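We use cookies to keep the site working and to see which pages get read. Accept all | Manage settings

Ramesh Saxena
Thread, 01/08/2022

1/ Right, several of you asked how the damson jam got on last year, and whether it's worth getting your name down for the trees at Brerholm again. Yes, it is, and I'm going to go on at some length, so put the kettle on.

2/ For anyone new: Brerholm is the old orchard behind the chapel in Brolton. You ring Malachy Doherty, he tells you which row is yours, and you bring your own buckets. He won't lend buckets any more. I didn't ask why and I suggest you don't either.

3/ Damsons are small, sour and mostly stone, and I love them more than any fruit going. My mother never saw one until she was past fifty and she took to them straight away, because cooked with a bit of chilli and salt they make something very close to the plum chutney she grew up with.

4/ Start with ripe but firm fruit. If it squashes when you pick it up, eat it or stew it that day. For jam you want a few slightly underripe ones in the pan too, as they help it set. Give them a good rinse and pull off the stalks while you listen to something on the radio.

5/ Now, stones. There are two schools. Woo-jin Yoo cuts every damson in half before cooking and takes the stones out with the tip of a knife, and his jam is beautiful, and he is at it until midnight. I cook them whole and fish the stones out with a slotted spoon as they float up.

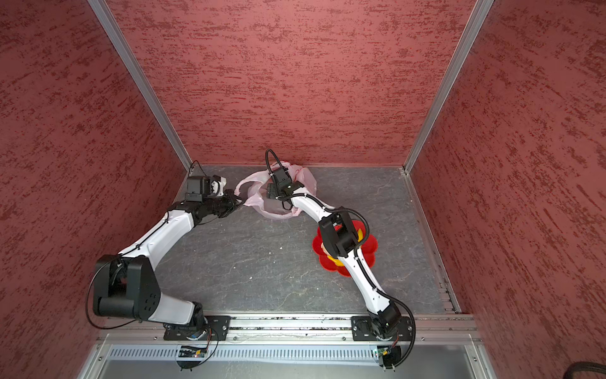
6/ You will miss a stone or two my way. Warn people before they bite their toast! My aunt still brings up the Christmas of the cracked filling, and it was a very small crack.

7/ Put the fruit in your biggest pan with a splash of water and let it simmer until the skins have gone properly soft. Don't rush this bit. Once the sugar goes in the skins stop softening, and you'll be chewing little leather straps all winter (ask me how I know).

8/ Sugar goes in off the heat, stirred until you can't feel any grit under the spoon, then back on and up to a rolling boil. I start testing after 8 minutes. A blob on a cold saucer, wait a moment, push it with your finger. If it wrinkles, you're there. If it runs, give it a little longer and try again.

9/ Jars want to be hot when the jam goes in. I wash mine and dry them in a low oven. Lids on straight away, then leave them alone, however much you'd like to tilt one and look.

10/ We sold ours on the chapel stall in July, the last of the batch, and took £195 towards the new gate. Gun-woo Ra made the labels, with a tiny damson drawn in the corner of every one, and I'm fairly sure some people bought a jar just for that.

11/ If your jam hasn't set, don't pour it away. Call it sauce. It's lovely over rice pudding, or warmed up with a bit of ginger for pork. I've had years when I made nothing but sauce and was perfectly cheerful about it.

12/ Malachy opens the list this week and the rows by the wall go first, as they get the sun. Tell him I sent you. It won't get you a better row but he likes to grumble about me.

Comments

Fulgencio Manríquez: I stone mine with a cherry pitter. Half of them shoot across the kitchen but it's still quicker than a knife.

Woo-jin Yoo: Midnight is unfair. I was in bed by half eleven.

kath_b: Can you use frozen ones? I've got two bags left from last autumn.

Ramesh Saxena: Yes Kath, straight from the freezer, just skip the splash of water and go gently to begin with.

Contact | Privacy | © 2022 | Back to top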